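Brands that sell through small shops often learn what buyers think from review sites, weeks after the fact. Beltus, a housewares label in Dunmore, tried social listening instead. In November it used a tool called Roda to collect 2227 public posts.
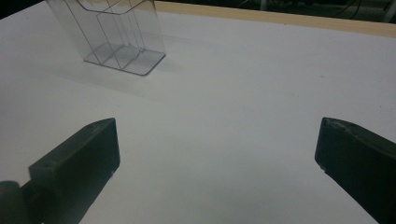

A clear plastic display holder on a white tabletop.

Only 271 posts named a product. Of those, 50 asked where to buy it, and the company answered all but 5. It now checks the feed every morning and sends stock questions to its distributor, Uker.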